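Minutes, Harness Owners' Club spring meeting, 18 April 2022
Taken by me, Thijs Verstraete, because Ajith Reddy lost his reading glasses

We got going a little late — the coffee machine took its time — with Princess Macapagal in the chair. Also there: Ajith, Harish Thomas, Manikandan Menon and me. The December minutes were passed once I fixed the spelling of Kurian, which I had wrong all the way through. Sorry, Manikandan, I know it's your horse!

Stakes payments. Princess went over the sustaining fees for our trotting fillies. We have 3 still eligible and the next payment comes to $1455 for the lot. Harish thought Garutex should be dropped after the way she broke stride at the first turn in both her qualifiers. Manikandan said she's only a baby and wants her hobbles looked at, and I had to point out that she's a trotter and doesn't wear any, which got a big laugh (he took it well). We voted to keep her paid up. Harish voted against and wants that written down, so there it is.

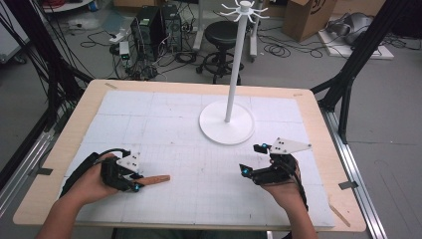
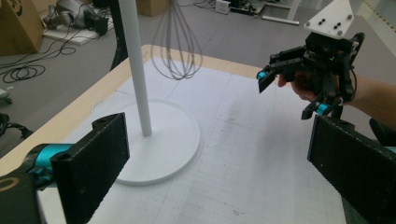 Training bills. These went up again, mostly hay and shoeing. Ajith asked if we could move Dokov to a cheaper barn and I said over my dead body — he's happy where he is and he's finally eating up. We settled on leaving him there through the summer and asking for the bill to be itemized. Ajith will call.

Shares. Two people want to buy into Clirkasov. Princess read out both letters. We liked the idea of selling a small piece but didn't agree on a price, so Manikandan is going to look at what similar geldings have brought lately and email everybody.

Track trip. The bus has 70 seats and we've never filled it, so families are welcome. Bring your own lunch, and please pay Harish up front this time!

Other business. I asked again for a new cooler blanket for Kurian. Approved, as long as it's plain navy. Harish wondered if we could get the winner's circle pictures reprinted for the hallway and Princess said she'd find out what it costs.

Next meeting is at Princess's place. Ajith is bringing the pie.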